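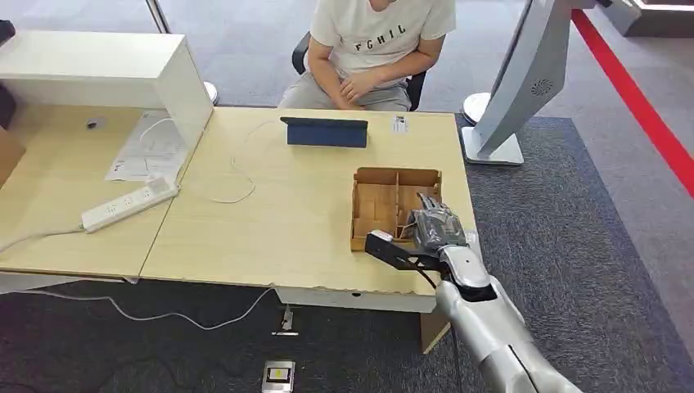

Every spring the shops in Prullton fill their windows with new tripods, and every spring I hear the same advice: buy carbon, buy light, you will thank yourself on the mountain. I would like to disagree a little. Most of us do not photograph on a mountain. We photograph in a garden, in a church, or from the side of a road where the car is parked 200 metres away.

My own tripod is an aluminium one, bought used in Lititz for 46 pounds. It is heavy and one leg is slightly stiff. But it stands still in the wind, and for long exposures this is the only quality I really need. I have also tried a very light model from Vidbridge for one month. It was beautiful to carry. At dusk, with an exposure of eight seconds, I lost 13 pictures out of one evening because the legs trembled each time a lorry passed.

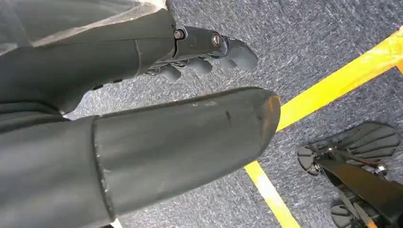

I know what people will answer — you can hang your bag under the centre column. Yes, you can, and then you carry a heavy bag to make a light tripod heavy again. To me this seems a strange way to spend so much money.

Of course there are persons who walk for a whole day with their equipment, and for them the weight is a serious matter. They should buy the light one and be happy. I only wish the sellers would first ask the customer where he takes his pictures, and how far he walks, before they bring out the expensive box. In the shop where I go, they have never asked me this.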